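Trash or keep: what 300 demos got us

7/15/26

We spent the past few weeks teaching our two-arm setup to clear litter off a floor and leave everything else alone. I said I would write up the result, so I am.

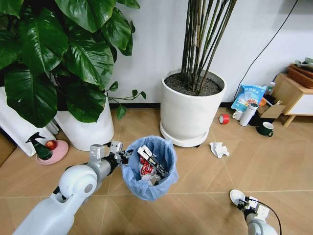

What we changed

The old Skelbridge policy was trained on bare floors. It did fine on bare floors. Put a mug next to a crumpled piece of paper and it would go for whichever was closer.

Hsin-yi Cheng suggested we stop cleaning up before recording. So the new set has plants, planters, snack bags, tape, mugs, a thermos on its side, an apple on a dish. We recorded 300 demos that way, all teleoperated, mostly by Jong-dae Jang. The model and the training settings stayed the same as in February.

The one other change was at the bin. We labeled the moment the gripper is over the rim as its own step and trained the release on that step separately. Before this the arm often let go early, and the paper landed next to the basket.

Results

We tested in 6 room layouts the policy had not seen. It finished the whole task in all but 2 of them. Both failures were at the bin — the fingers caught the loose folds of the liner and pulled it up on the way out. Wrong pickups went down a lot, though it still likes to grab mugs.

Still open

Cremilda Toledo thinks the liner problem is a depth problem, and wants to try a higher release. I think we just need more demos with messy liners. We will run both and compare.

Code cleanup is next. Please don't ask for the checkpoint yet, it only runs on our machine.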